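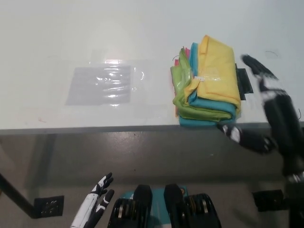
Figure 1. Bagging station from the head camera: clear bag at left, folded cloths at right.

Wilano progress report, July 2022
Prepared for Gandville by Chidubem Ogundipe

The arm planner now runs as two processes, one per arm, with a shared collision model. We logged 285 cloth-handling runs this period; 116 finished without operator input. Most stops trace to the segmentation node, which loses the outline of clear plastic on the white tabletop. Glare is labelled as cloth edge. A retrained model is in test.

The Lamow driver update is done. Work on grasp recovery has slipped and stays open for next period.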